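극세사 침구류 건조 후 보풀 이염, 3개 시험기관 공동 측정 결과 공개

입력 6월, 화요일 오전 9시 | 생활경제부
인쇄 | 이메일 보내기
공유 24 | 댓글 7

섬유 시험 업체 Vekora가 기모 가공 폴리에스터 담요의 섬유 탈락량을 측정한 보고서를 화요일 공개했다. 시험은 Vekora와 Marchand 섬유연구실, Sudedau 시험소가 같은 절차로 나누어 진행했으며, 시료는 시중에 유통되는 극세사 담요 300장이다. 보고서에 따르면 첫 세탁에서 떨어져 나온 섬유의 양은 이후 세탁의 평균값을 크게 웃돌았고, 세 번째 세탁부터는 감소 폭이 완만해졌다.

측정 대상은 파일 길이와 원사 굵기가 서로 다른 제품군으로 구성됐다. 각 시료는 표준 세제를 넣고 저온에서 세탁한 뒤 배수를 여과해 섬유를 회수했고, 회수된 섬유는 항온항습실에서 하루 동안 방치한 다음 무게를 쟀다. 세탁기 내부에 남은 섬유는 공회전 헹굼으로 한 차례 더 회수해 합산했다. 세탁조 용량 대비 시료의 비율은 모든 기관에서 동일하게 유지했다.

파일이 긴 제품이 반드시 더 많은 섬유를 내놓지는 않았다. 탈락량과 상관관계가 가장 높게 나타난 변수는 기모 공정 이후의 전모(剪毛) 처리 여부였다. 전모 공정에서 잘린 섬유 조각이 흡입 공정을 거치지 않고 원단에 남으면 첫 세탁에서 한꺼번에 배출된다는 것이 보고서의 해석이다. 같은 원사를 쓴 제품이라도 후가공 설비에 따라 측정값이 달랐다.
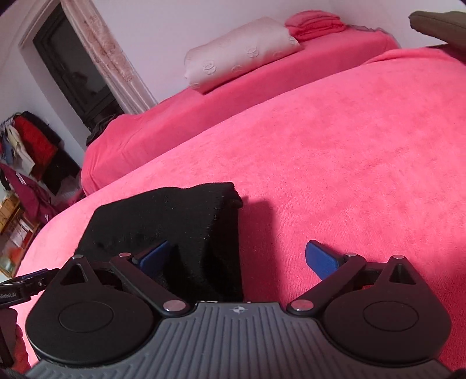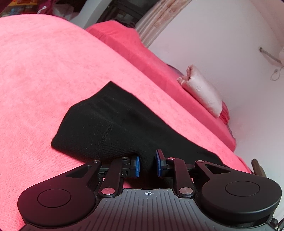

보고서의 두 번째 장은 담요에서 다른 의류로 섬유가 옮겨 붙는 현상을 다룬다. 시험에는 면 혼방 편성물을 사용했고, 담요 표면에 일정 하중으로 올려 둔 뒤 떼어 내 부착된 섬유를 확대 촬영해 계수했다. 부착 섬유는 어두운색 편성물에서 육안 식별이 쉽다. 분홍색 담요에 놓인 검은 양말의 표면에 흰 보풀 몇 점이 눈에 띄는 정도라면 보고서의 등급표에서 '경미'에 해당한다. 다만 이 등급은 외관만을 기준으로 하며, 부착물이 어느 직물에서 나왔는지는 판정하지 않는다. 출처를 가리려면 현미경으로 섬유 단면과 굴절률을 확인하는 절차가 따로 필요하다.

정전기의 영향도 측정됐다. 상대습도가 낮은 조건에서는 폴리에스터 파일의 표면 전위가 높게 유지됐고, 편성물에 붙은 섬유의 수도 함께 늘었다. 습도를 높인 조건에서는 두 값이 모두 낮아졌다. 섬유유연제를 투입한 시료군은 표면 전위가 낮았으나 배수로 빠져나간 섬유의 총량에는 유의한 차이가 없었다. 보고서는 유연제가 이염성 보풀을 줄이는 효과와 탈락 자체를 줄이는 효과를 구분해야 한다고 적었다.

건조 방식별 비교에서는 회전식 건조기를 사용한 시료의 섬유 회수량이 자연 건조 시료보다 많았다. 회수된 섬유 대부분은 건조기 필터에서 나왔다. 필터를 매회 청소한 조건과 청소하지 않은 조건을 비교했을 때 담요 표면에 다시 붙은 섬유의 양은 후자에서 더 많았으며, 건조 종료까지 걸린 시간도 길어졌다. 고온 건조를 반복한 일부 시료에서는 파일 끝이 열로 뭉쳐 촉감이 거칠어지는 변화가 관찰됐다.

내구 시험은 마틴데일 방식으로 이뤄졌다. 마찰 횟수 1,000회까지는 제품군 간 차이가 작았고, 그 이후 저밀도 기포 조직을 쓴 제품에서 파일 빠짐이 먼저 나타났다. 기포 밀도가 높은 제품은 같은 조건에서 외관 변화가 적었다. Vekora는 파일 길이만 표기하는 현재의 제품 설명으로는 이 차이를 소비자가 확인하기 어렵다고 밝혔다.

여과 장비 제조사 Drondine은 이번 시험에 배수용 필터를 공급했다. 회사 측은 회수율이 거의 100%에 이르렀다고 밝혔으나, 보고서는 필터 눈보다 가는 파편은 계산에 포함되지 않았다고 주석을 달았다. 세 기관은 이 구간의 측정법이 아직 통일되지 않아 별도 수치를 싣지 않았다.

보고서는 세탁 시 권고 조건으로 단독 세탁, 저온수 사용, 탈수 강도 하향을 제시했다. 새 제품은 사용 전에 한 차례 세탁하고, 어두운색 편성물이나 기모 의류와는 분리할 것을 권했다. 세탁망 사용은 마찰을 줄이지만 헹굼 효율이 떨어질 수 있어 대형 담요에는 권장 항목에서 제외됐다. 건조 후 표면 정리에는 점착 롤러보다 부드러운 솔을 쓰는 쪽이 파일 손상이 적었다.

시험에 쓰인 제품의 상표는 공개되지 않았다. Sudedau 시험소는 면 기모 제품과 재생 폴리에스터 제품을 대상으로 같은 절차를 적용한 후속 측정을 준비하고 있으며, 시료 수와 일정은 정해지지 않았다. 원자료는 Vekora에 서면으로 신청하면 열람할 수 있다.

공유 24 | 댓글 7
인쇄 | 이메일 보내기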